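Trirnum Fabric Shaver Review: Three Weeks and a Whole Drawer of Sweaters

Posted by Szabolcs Barta, 9 April 2019

I own too many sweaters and I wear them all until they look like sheep that lost a fight. So when my sister said she was sick of looking at my elbows, I finally bought a proper fabric shaver.
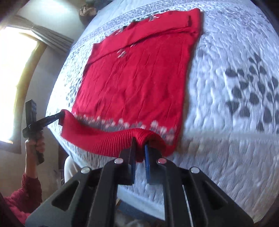
What you get

The box has the shaver, a charging cable, a spare blade and a little brush for cleaning out the fuzz. No case, no pouch, which is a bit stingy. I paid $48 for mine at Bistmont, the housewares place out by the highway, and I had to ask twice before anyone knew what shelf it was on (next to the shoe polish, for some reason).

It's a chunky thing, kind of like a small microphone, and it fits my hand well. There are 3 guard heights and one big button. I never opened the manual until I wanted to know about the blade, and I don't think you'll need it either.

How it does on wool

Really well! My oldest wool cardigan was the first victim and it came up so much better than I expected – the pills just vanished, and the front looked smooth again after maybe one slow pass and one quick one. Thick lambswool took longer, and I had to empty the cup four times on one sleeve. Cuffs are fiddly. I ended up pulling them over a rolled towel so the head had something firm to sit against, and that made a big difference.

On ribbed knits, go along the ribs. I went across them on an old gray pullover and the head kept bumping and skipping.

Not so great on

Fleece. It shaves off the bobbles all right, but the surface still looks tired underneath, and I gave up halfway through a jacket. I also wouldn't go near anything with loose loops or embroidery. I caught one thread on a scarf with the guard on its lowest setting and said some words my neighbors didn't need to hear. Start on the highest setting and work down, please.

Couch cushions, though? Lovely. I did the whole set during a ball game.

Battery and noise

A full charge gave me 11 sweaters before it started to slow down. Charging takes most of an evening, and you can't run it while it's plugged in, so I was left with one half-done turtleneck until the next morning. It's loud, too – a sort of angry buzz that sends the cat under the dresser every single time.

Compared to my old one

I used an Ambrose for years, the cheap kind that runs on batteries. It was quieter and it weighed nothing, but the blade went dull fast and the cup popped off if you looked at it funny. The Trirnum cup twists and locks, and so far I haven't dumped lint on my lap once.

Would I buy it again?

Yes, if you wear a lot of wool. For two sweaters a year, get a cheap one and a bit of patience. I'd knock off one star for the charging thing and half for the missing case, so call it three and a half out of five. Spare blades are sold separately and I haven't priced them yet. I'll add a note when I do.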